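Abril, cuaderno de Weneo, sigo con lo de ayer

Bueno, pues ya está la segunda tanda con la política Erham, y esta vez me ha alegrado la tarde. De 50 intentos de agarre, 44 buenos – y eso con las piezas sueltas sobre la tabla de madera, sin plantilla ni nada. Los cilindros, facilísimos. Las estrellas siguen siendo un incordio (si la pinza entra por una punta, giran y adiós).

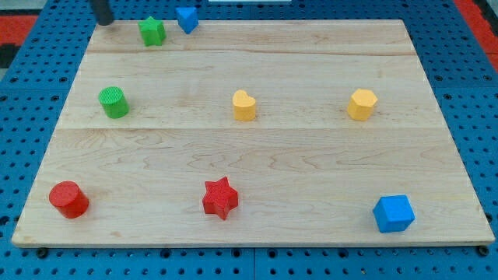
Lo que más ha ayudado es aumentar las rotaciones en los 360 grados completos al entrenar, que antes me quedaba corta. El conjunto Mevness va por 1.951 episodios, todos etiquetados por color y forma. Queda repetir con Poduval de comparación, misma semilla, y mirar aparte los fallos del corazón, ¡que no los entiendo!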